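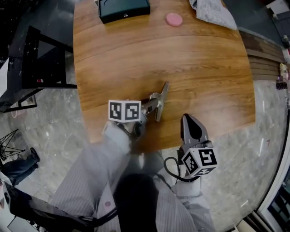 I finally made it to the open day at Gandthorpe, after missing it two years running because I can never remember to book. If you haven't heard of it, Gandthorpe is an old brick mill that's been split up into workshops for people who make things for the home, mostly tables and chairs, with a few weavers up on the top floor. They open the doors in spring and again in December, and the spring one was April 25, 2026. I got there right at opening and the parking lot was already filling up!

I started at Tremblay, who do the tables, and I could have stayed there all day. I'm a sucker for a warm orange-brown wood (my whole apartment is white and gray, so go figure) and they had plenty of it. What I liked best were the rounded corners. I have a bruise on my hip right now from the corner of my own kitchen table, so I went around running my hand over every edge in the place. The man doing the tour told us each top gets left alone for 12 days after its last coat of oil, and then he let us go at a scrap piece with sandpaper. Mine came out terrible and I kept it anyway.

The part I keep thinking about is how they lay the tables out with bits and pieces, the way you'd have them at home. A dark teal-green box with a little round silver button on the front, a round pink disc like a coaster, a folded gray-and-white striped cloth over at the corner. That's all you need, really. Teal and pink on orange wood sounds like a mess when I type it out, but I went home and moved three things off my table that same night.

Chairs next. I'm not usually a metal chair person, but a tall black one next to all that warm wood looks great, and it made me wonder if my matching set is the problem. My mother would say it is.

Upstairs is Cleltell, the weavers, and it's a climb - 45 steps according to the sign at the bottom, with a bench halfway up, thank goodness. They do stripes and pretty much only stripes. I bought two napkins and then went back for two more. One of the looms has 800 threads on it and takes most of a week to set up, and the woman running it was very patient with a small boy who wanted to pull every one of them.

Lunch was at Zolleo, the cafe on the ground floor. Go early. I had the leek soup and it was good, but the line was out the door by noon and they'd run out of bread. The lemon cake was still going, so I had that too.

There was a raffle for a side table and I bought one ticket, number 2582. It went to somebody in a yellow raincoat who let out a real shriek. Parking was free, the restrooms are across the yard, and you'll want cash for the napkins. I've already put the December one on my calendar.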